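Bergmann bench top conveyor, 2 months in

Posted October 24, 2011 by Mohandas Lobo

OK quick one, lunch break's almost over. A few people asked if I'd write up the little Bergmann so here goes. Short version – like it, don't love it, would buy again if the price held.

Background. We pack small hardware orders, mostly bagged screws and hinges, in a unit the size of a two car garage. Had a Clesau before this. The Clesau was loud. Really loud, like talk-over-it loud, and the belt walked to the left every couple days no matter what I did with the tension screws. Sold it to a guy who does candles. Hope he's got better luck.

Looked at a Hurnent too but they wanted $2475 and a six week wait. No thanks. The Bergmann came in 14 days, one box, beat up corners but fine inside.

Setup. Manual is bad. Whoever translated it got tired on page three. Feet go on first, then the rail, then the motor – the drawing has it the other way round and you'll end up taking the feet back off. Ask me how I know. Took me an evening with a radio on.

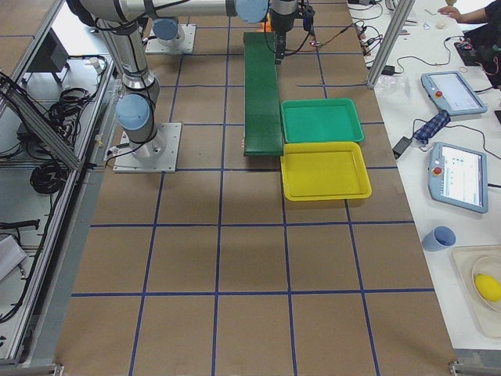 Speed control is a dial, no numbers on it, just a slow end and a fast end. I put a dab of nail polish where we like it. Low speed is good, very steady, doesn't jerk on startup the way the Clesau did. Top speed is too fast for anything we do and round stuff wants to roll. If you're sending tubes or jars down it, keep it slow or get the side guides. Guides are extra, $63 the pair, and they should of been in the box at that price. Annoying.

Noise – great. Can hear the phone. My wife came by and asked if it was on.

Belt. Grippy enough for poly bags, wipes off with a damp rag. Tape residue is another story, we get labels stuck on it and I've had to use the orange cleaner twice. No fraying on the edges yet. Tracking has been dead straight, I've touched the adjusters once and that was me being nosy.
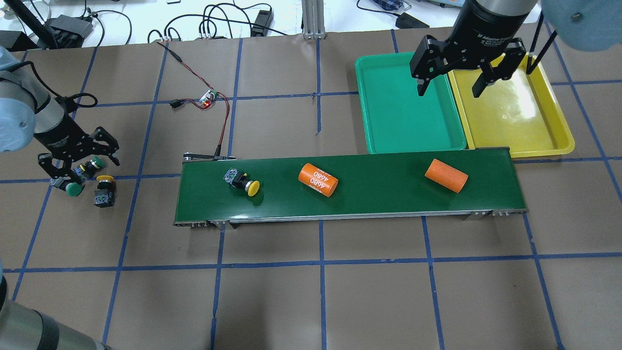 Dark green belt, aluminum rail along the front.

Things I don't like. Power cord is short, plan on an extention. The off switch is small and sits low on the side where you can't find it with gloves on. And the end roller has a gap wide enough to eat a hinge pin, we lost one in there the first week and had to pull the cover to get it back. Four screws, all different lengths, why.

Support. Called once about a spare belt. Got a person on the second ring, nice enough, belt showed up the week after. Elov sells one that's meant to fit for less but I havent tried it and the reviews are all over the place. Might order one in November when things slow down and report back.

We've put over 100 orders a day across it on the busy days and it hasn't quit. For light stuff, small shop, it's a yes. Heavy boxes, look elswhere.

4 out of 5. Would be 4 and a half with the guides thrown in.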